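Delaunay Street Residents' Association
Minutes of the general meeting, 11th November

Posted in: Minutes
3 comments | 14 shares

The meeting opened in the upstairs room at the Honon Building. The chair welcomed two households who moved onto the street over the summer. Apologies were received from the residents of the corner duplex and from the city's parks liaison, who sent a written note (see item 3).

1. Minutes of the September meeting

Approved with one correction. Under "Alley gate," the text said the new latch had been paid for. It had been ordered but the bill had not come in. It has now been paid.

2. Storm drains

The drain at the low end of the street backed up again after the heavy rain last month. Water reached the second step at two of the houses. The city sent a crew, who cleared leaves from the grate but did not go into the pipe. Residents on that side feel the pipe itself is the trouble and has been for years.

The secretary read out the reply from public works. It says the line is on the list for a camera inspection but gives no date. It was agreed to write again and to include the photos that several households have taken of the standing water. Anyone with more photos should send them in with the date they were taken.

Until then, residents are asked to rake leaves onto the strip and keep them out of the gutter. The leaf truck will not pick up bags with plastic ties. Paper bags can be had from the hardware store on Clolix Avenue.

3. Street trees

The parks note says that 4 trees will be taken down on the north side this winter, all of them ash. Replacements go in the following spring. The species has not been picked, and the parks office will take suggestions if they come in as one list from the association.

There was a long discussion. Some residents want maples. Others pointed out that the last maples lifted the sidewalk and that the owners had to pay part of the repair. One resident asked for anything that does not drop fruit on cars. The chair asked that people send a first and second choice by email, and the secretary will put the list together.

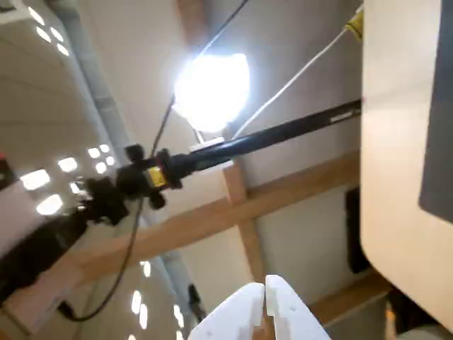
It was also asked whether the stumps would be ground out at the same time. The note does not say. On the 800 block a stump was left in place for two winters and the association would like to avoid that here. The secretary will ask.

4. Parking during the Flodon work

Flodon, the contractor for the gas line, will close one side of the street at a time. Signs go up the evening before. The company has agreed not to block driveways before 8 in the morning, though this was not put in writing. A motion to ask for it in writing passed.

A resident who uses a wheelchair van asked for a marked space near the front walk while the work is going on. Flodon's office has said yes to this -- the space will be coned off each morning. Any trouble with it should be reported to the site office the same day.

5. Money

The balance after the latch bill is $400. The block party cost more than planned, mostly the tent rental. Dues came in from fewer households than last year, and a reminder card will go through doors with the next newsletter.

A request for $80 for printing was approved. A second request, for new folding chairs, was put off until more dues are in. It was suggested that the association borrow chairs from the church, as it used to. The chair will call them.

6. Other business

Packages. Several have gone missing from porches. The shop at the corner will hold packages for residents at no charge if the driver is told ahead of time.

Dogs. The usual reminder about leashes and bags.

Newsletter. Items are due two weeks before the next meeting. Short ones are more likely to get in.

The next meeting will be held in the same room after the holidays. The date will go out by email once the booking is confirmed. The meeting closed at 8:50.

Comments (3)

northside_porch
Please put me down for anything but maple. I am still looking at the bill from the sidewalk.

No. 31
Was the camera inspection the same one they promised us last year? If so I have the old letter and can scan it.

gardenhose
Hardware store is out of paper bags as of this afternoon -- more coming next week, they said.

Contact the secretary | Copyright Delaunay Street Residents' Association | Back to top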